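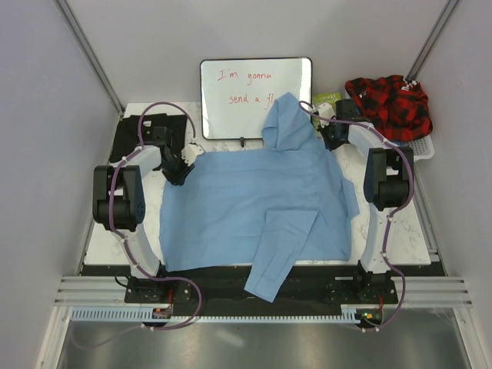 Footwear Sample Technician (full-time, Tokavville)

Category: Jobs > Manufacturing & Trades > Footwear and Leather
Last updated: November

Prondow makes work and walking boots in short runs at its Tokavville plant. We are hiring one sample technician for the development room. The position is permanent, 38 hours a week, day shift, 7.00 am start, with an earlier finish on Friday.

The role

The technician builds prototype and fit-sample boots from pattern through to finished pair, and records each build so the line can repeat it. Production runs are between 80 and 2,000 pairs. Most samples are made in a men's 9 or women's 7 before grading.

Duties

- Cut uppers and linings from full-grain and nubuck hides by hand knife and swing-arm press, working around scars and loose grain.
- Skive, fold and close uppers on flat-bed and post-bed machines.
- Last uppers by hand and on the toe laster.
- Attach soles by cement and by Blake stitch. Welted construction is done at our Jonamstead workshop, and you will spend one week there during your first three months.
- Keep build sheets: last number, hide batch, thread, needle size, adhesive, press time and pressure.
- Run flex and sole-bond tests on retained samples and log the results.
- Strip down returned boots and write a short fault report. State the fault, the likely cause and the operation where it arose.
- Look after the last library, currently 1,000 pairs, including labelling and repairs.

Required

- Trade certificate in footwear, saddlery or leather goods, or four years at the bench in a comparable job.
- Accurate work on a post-bed machine. This will be tested.
- Able to read a flat pattern and mark corrections on it.
- Comfortable lifting hides and boxed lasts up to 20 kg.
- Right to work in Australia.

Useful but not required

- Pattern grading software, any package.
- Knowledge of solvent and water-based adhesives.
- Forklift licence.

Conditions

Pay is set by the site agreement and depends on grade at entry. The grade is fixed after the bench test and confirmed in writing with the offer. Overtime is voluntary and paid at time and a half for the first two hours. Safety boots, aprons and hearing protection are supplied. Knives and hand tools are supplied, or you may use your own if they pass inspection. There is on-site parking. The nearest bus stop is on Acheampong Road, a ten-minute walk from the gate.

Probation is six months.

How to apply

Send a résumé of no more than two pages and photographs of three pieces of your own work to the employment office at Prondow, Tokavville. For each piece, list which operations you did yourself. A cover letter is optional.

Shortlisted applicants will be asked in for a bench test of 45 minutes: close one quarter-and-vamp set from cut parts and mark up a pattern with two known errors. An interview with the development supervisor follows on the same day. Please bring your trade certificate and closed footwear.

Applications stay open until the position is filled. Agencies, please do not submit candidates.

This site uses cookies to remember your search settings. By continuing to browse you accept our cookie policy.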